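Futley Housewares Support
Ticket: Soap dish, lid will not sit flat with soap inside
Product: Kavton covered soap dish, square, green tray on white base, clear lid
Opened by: Ayane Nomura
Assigned to: Genji Takagi
Opened: 28 Jul 2026
Status: Closed, resolved by customer

Ayane Nomura wrote:

I have 4 of these dishes in a shared washroom at our Hundcombe site. All of them close correctly when empty. With a new bar of soap on the tray, the lid rocks on one corner and leaves a gap along the opposite side. The soap is the round Kinoshita bar, 170 g. I get the same result with each lid, so I do not think it is a single bad part.

Steps already tried:
Turned the lid a quarter turn. No change.
Swapped lids between dishes. No change.
Washed and dried the tray and base. No change.

Genji Takagi replied:

Thank you for the details. Before we send parts, please separate the lid, the dish and the soap on a flat surface and check each one alone. A table is better than the washroom counter, which may slope toward the sink.

1. Put the lid on the table by itself and press each corner in turn. A warped lid will tick.
2. Press down on the green tray. It should sit level in the base on all sides.
3. Look along the slots in the middle of the tray for hardened soap.
4. Check the bar for a raised edge or molding seam.

Ayane Nomura wrote:

Done with one set, on a white table. 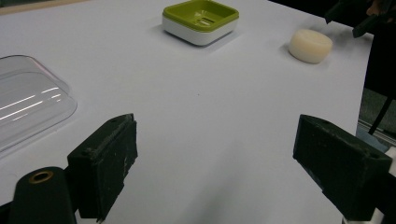

Lid alone: no rocking at any corner. Tray: level, no movement when pressed. Slots: clear. Bar: no seam that I can feel, but the faces are slightly domed, so it tips to one side when it is put down.

I then put the bar on the tray and closed the lid. Same fault as before. If I push the bar toward the middle of the tray, the gap gets smaller but does not close.

Genji Takagi replied:

That rules out the lid and the tray. The remaining cause is height. The tray is recessed in the center, and the lid clears the bar only if the bar lies inside the recess. A domed bar can ride up on the rim of the recess and touch the underside of the lid at one point. The rocking you describe matches this.

Please try the following, in order:

1. Remove the bar and wipe the tray dry.
2. Lower the bar straight down over the slots. Do not slide it in from the side.
3. Close the lid without pressing.
4. If it still rocks, use the bar uncovered for 2 days and test again. The domed faces wear down quickly in use.

Do not force the lid. The corners can crack.

Ayane Nomura wrote:

Tried steps 1 to 3. Lowering the bar from above is better than sliding it, but there is still a slight rock on that set. Moving to step 4.
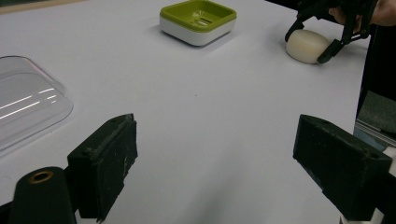
Bar held just above the table, dish and lid to the left.

Update after 2 days of use: the lid closes flat on all the dishes. No gap, no rocking. I have asked for new bars to be left uncovered at first. Please confirm whether a taller lid is available, as we restock in October.

Genji Takagi replied:

Confirmed as a clearance issue with new domed bars. No replacement parts sent. There is no taller lid for this size at present. I have logged your request with the product team under the same ticket number. A flat bar of the same weight should fit from new.

Closing the ticket. Reply to this thread if the fault returns.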